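Print this article
E-mail this article

Council backs four-year equipment plan for Erivell robotics workshop

18th October
By the Newsroom, Erivell Technical Institute

The governing council of Erivell Technical Institute has approved a four-year plan for the purchase and replacement of equipment in its robotics and automation workshop. The plan sets out which items will be bought outright, which will be leased and which will be kept in service until the end of their working lives.

Under the plan, the institute will move away from a single large purchase at the end of each financial year. Requests will instead be assessed twice a year, in May and again before the summer break, and ranked according to the number of teaching hours each item is expected to support. Items used by more than one program will be considered first.

The workshop recorded 2,000 hours of student bench time over the past year. Enrolments in its automation units now stand at 300, and staff have reported that demand for arm time regularly exceeds what the existing benches can provide, particularly in the weeks before practical assessments.

The first stage of the plan covers bench fittings, end-of-arm tooling and small consumables. The institute noted in its planning paper that these categories had been underestimated in earlier budgets, when most of the available money was committed to the arms themselves. Mounting hardware, spare tools and work surfaces were then paid for from general maintenance funds — an arrangement the council has asked to be brought to an end.
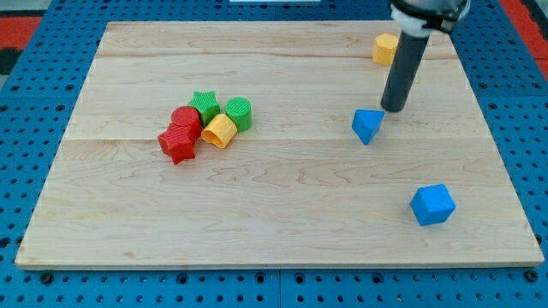 A robot arm fitted with a rod-shaped tool, working above coloured plastic blocks on a wooden board.

Low-cost teaching pieces will continue to be used for introductory exercises. The planning paper found no benefit in replacing plastic shapes and timber boards with commercial training kits at first-year level, and recommended that the savings be directed to tooling and to staff training.

Quotations for the second stage have been sought from two suppliers, Modness and Daltton. Both have been asked to price the supply of arms over the full term of the plan, including installation, freight, annual servicing and the return of units at the end of a lease. Suppliers have 28 days in which to respond. The institute said that it would not consider offers that listed the purchase price alone.

A separate allowance has been made for the Toprak Annexe, where the floor and power supply will need to be upgraded before any further benches can be installed. That work is to be costed by the institute's property office and will not be drawn from the equipment budget.

Existing benches will remain available to students while the purchases are under way. Timetables for the coming semester are not affected.

Program coordinators who wish to have equipment considered in the May round should lodge a request with the workshop office — late requests will be held over to the following round. Forms are available from the office during business hours.

Print this article
E-mail this article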